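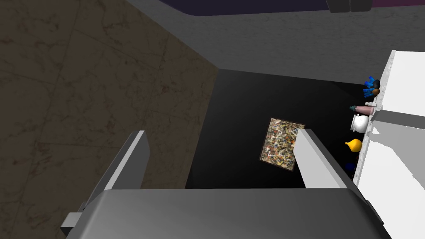 Appel à participants : trier avec une machine, et en parler franchement

L'atelier d'emballage d'Urrego, à Dridstead, doit recevoir en décembre des bras de préhension Lumell. Le fournisseur promet moins de gestes pénibles et « des équipes recentrées sur la valeur ». On a déjà lu cette phrase ailleurs, et les postes n'y ont pas toujours survécu.

Le collectif Anulico cherche 60 personnes qui emballent, trient ou préparent des commandes d'objets fragiles ou disparates : petits cadres, flacons, pièces de vaisselle. Peu importe le contrat, intérimaires compris. Aucune connaissance en robotique n'est demandée.

Ce que nous voulons savoir : qui rattrape l'objet mal saisi ? Qui règle la cadence ? Et le temps gagné — s'il y en a — à qui revient-il ? Les démonstrations en simulation sont muettes là-dessus.

La participation comprend deux entretiens et une demi-journée d'observation au poste. Indemnité : 215 euros, versée même si vous arrêtez en cours de route. Vos réponses ne sont transmises ni à l'employeur ni au fournisseur, qui ne financent pas l'enquête.

Les chefs d'équipe peuvent candidater, mais seront entendus à part.

Pour vous inscrire, écrivez quelques lignes sur votre poste à Anulico, bureau 214, Dridstead. Pas de CV.

Annonce publiée le 22 février 2018.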